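Gripper comparison, second progress report
Saturday, April 20, 2019
To: Ileana Preda, Jevley Fund
From: Margarida Rocha, for the Namik household handling project

Dear Ileana,

You asked for a short report this time, and you asked that it say early on whether the money is going anywhere. It is going into finger pads, mostly. We are a little behind on the arm and a little ahead on the grippers, and I would rather be in that position than the other one, although Nuno Loureiro, who is responsible for the arm, disagrees and has asked me to say so.

The plan you approved had us comparing two hand-held grippers before anything got bolted to a robot. The first is the Jutton, bought ready made. The second is the Mathur, which we print and assemble ourselves and which therefore exists in whatever version Mafalda Abreu finished most recently. Both have a camera mounted on the tool, both are worked by hand, and both are meant to pick up the ordinary contents of an ordinary home without leaving a mark on them. At the time of the last report, the Jutton was winning easily. It isn't now.

We logged 1,496 grasp attempts in this period. The proposal promised 700, and I would like the difference remembered when we get to the section on the arm. Each attempt is one person, one object, and one try at lifting it by the rim, moving it, and setting it down. Attempts in which the operator sighed and used the other hand were thrown out. They are not included in the total, and I have asked people to sigh less.

The lab objects stopped teaching us anything fairly early. A foam block is a forgiving thing, and after a few days everyone could pick one up with either tool while talking about lunch. So we moved the sessions into homes, beginning with the dining table of Ermelinda Macedo, our project administrator, who owns more scalloped tableware than any of us had allowed for in the test plan. Scalloped rims are hard. The wall curves out, then in, then out again, and a flat pad touches it at two points if you are lucky. We put the flower-shaped trays on the list that same morning, and they have been our most useful objects ever since.
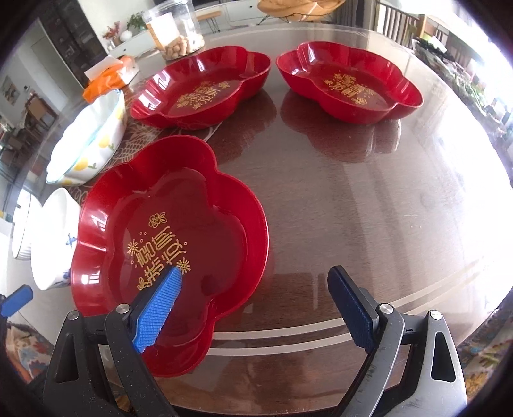
Photo: Mafalda Abreu / Namik project, from the gripper camera

The view from the tool camera is the one the controller will have to work from, and it settled an argument. Nuno wanted a narrower lens, on the grounds that a wide one bends everything near the edges, which it does: the rim of a round table comes out curving down both sides of the picture. But with the jaws wide open the wide lens keeps both finger pads in view and still shows the trays at the back, along with the bowls to the left. We are keeping it. The glossy surfaces are another matter. Window light on a shiny red wall and reflections of trays in a polished tabletop are both things that our edge detector regards as excellent edges, and it would cheerfully close on either one. Mafalda is working on the exposure settings. I have suggested a tablecloth and been told that this is cheating.

On the pads themselves, the ribbed ones are better on curved rims than the smooth ones we started with, and by enough that we have stopped testing the smooth ones. Softer material helps up to a point, after which the pad folds over and the object leaves. Over a run of 50 lifts of the same bowl, the softest pads dropped it almost 7 times, always onto a cushion, which was the only piece of equipment in this project to arrive on schedule and under budget.

The arm. The mount is designed, the adapter plate is not made, and the controller has been talking to the motors in the sense that I talk to my nephews. It sends commands and sometimes one of them moves. Nuno believes the trouble is in the timing between the two boards and has swapped one of them out. He expects the first supported lift in June. I have written June in the schedule in pencil.

Spending is within the plan, with one change I need you to approve. We would like to move what is left of the travel line into printing material and spare linkages. The Mathur's pivots wear faster than we expected with this much use, and none of us has traveled anywhere except to Ermelinda's.

For the next period we intend to finish the pad comparison on ribbed bowls and clear jars, freeze one version of the Mathur for long enough to measure it (Mafalda has agreed to this in writing), and repeat the tray sessions with operators who have never held either tool. The attempt log and the pad drawings are attached. If you can let me know about the travel line before the end of the month, I can place the order with the rest.

Regards,
Margarida Rocha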